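Gripper comparison, second review meeting
Minutes
July 2, 2026, Virnness building, upstairs room

Chair: Mechthild Lüthi
Apologies: the Starkstead purchasing side

1. Previous minutes
Accepted with one change. "The Goh fingers performed well" now reads "the Goh fingers were reported to perform well". The chair asked who had reported it. The supplier had.

2. Ribbed fingers against the old flat pads
The bench team has logged 200 attempts with each set on the cosmetic organiser task: small bottles, round pads, and drawers with little knobs. The ribbed set dropped 43 items. The flat set's figure can't be used, as the grip force was changed partway through and the change was not written down.

The chair said this was the second comparison in a row with only one usable half. She doesn't accept the draft's wording of "clear improvement" and wants it taken out.
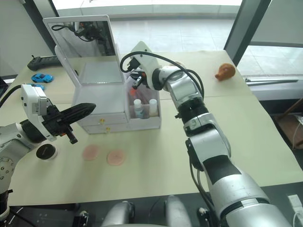 There was a long discussion about the drawers. The knobs are small and the bench team believes the ribs help. The chair asked whether anyone had tried the flat pads on the same knobs at the same force. They had not. Until that is done she will treat the claim as a hope.

The shiny lid and clear walls were also raised. Skuvstead's camera software is said to cope with see-through plastic and shiny surfaces. No test results came with that claim, and the reply to our last email was a brochure.

3. Controller delay
Operators say the new controller feels quicker. No measurement was brought. The item stays open.

4. Cost
Quote for a full set of ribbed fingers with mounts: 3,145 euros, spares not included. Wear on the ribs is unknown. The chair won't sign until there is a figure for how long a set lasts, and would prefer one that doesn't come from the seller.

5. Actions
Bench team: repeat the flat pad runs at fixed force and write the force down.
Bench team: measure controller delay over at least 5 sessions.
M. Lüthi: ask Skuvstead again for test results.
Purchasing: hold the order.

6. Next meeting
August, once the repeat runs are in. If they aren't in, there will be no meeting.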